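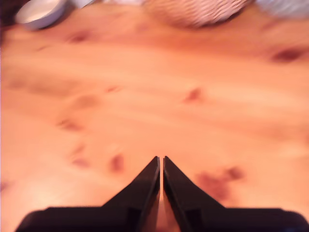
Progress to the end of November

The Rerkstead community lunch project served 600 meals in this period, up from 501 in the one before. Most were eaten at the hall. The rest went out by car to people in Zirarton who can't manage the bus.

Bradley Bainbridge now runs the rota. Qianru Dong has taken over food orders and moved us to a single weekly delivery, and the milk bill has gone down. Potatoes are still dearer than we budgeted for.

The cookery sessions for over-60s began later than planned while we waited for hygiene certificates. Špela Vasić leads them and Anqi Xiong covers when she is away. Soup and flatbreads went well. The pastry session ran over and will be split into 2.

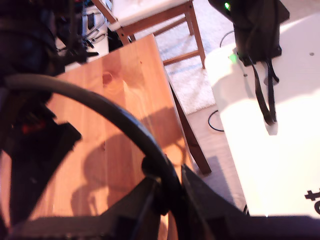

Has the grant been spent as agreed?

Most of it has. We have 3,000 pounds left, all of it set aside for food and fuel up to the end of the grant.

Drivers' mileage was higher than forecast. We had planned one Zirarton round, but the new addresses at the far end of the village made a second one necessary. Jingyi Song has redrawn the routes and expects the cost to settle.
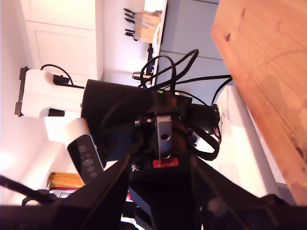

She will also ring each household before the winter break to ask who needs a frozen meal left with them. Lunches stop for a fortnight and start again at noon on the first day back. Receipts and the attendance sheets are attached.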